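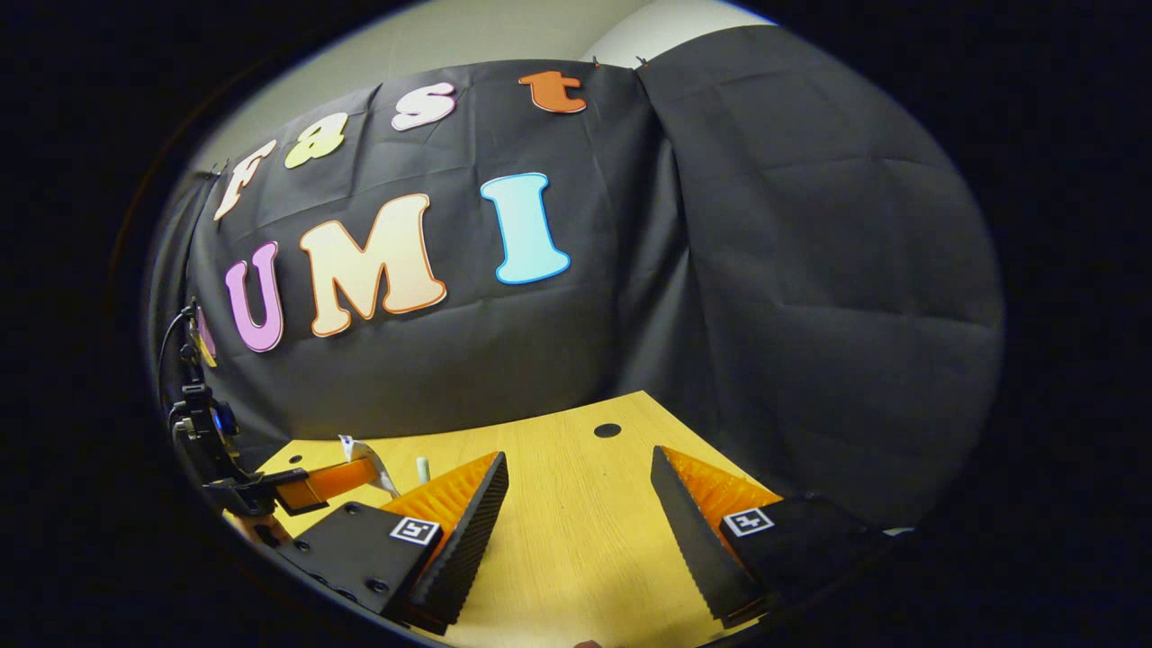 Indilska school district to replace hallway display boards

28 February 2020

The Indilska school district will replace the fabric display boards in two of its schools before classes resume in September. The work covers the main hallways at Lakach Elementary and the library wing at Drosar Middle School.

The current boards are covered in untreated cloth. A fire inspection found that the material does not meet the flame-spread rating now required along exit routes. The inspector did not order the boards taken down at once, but limited paper and fabric coverage to a fixed share of each wall until the work is complete.

The new panels use a treated polyester cover over mineral fiber board. Each accepts pins and hook fasteners, and the covers can be removed for washing. Treatment must be tested again after five years, according to facilities manager Reet Priedītis.

The supply contract went to Ozoliņš, which submitted the lower of 2 bids. Delivery is set for the end of the school year. Installation will be done by district staff - a change from the original plan, which called for an outside crew.

Art teacher Yao-tsung Fu asked the school board whether lettering and student work could be mounted on the new covers with glue. Priedītis said adhesives void the rating and that pins should be used.

Old boards will be offered to community groups for use outside school buildings. Requests go to Ilze Žukauskas at the district office.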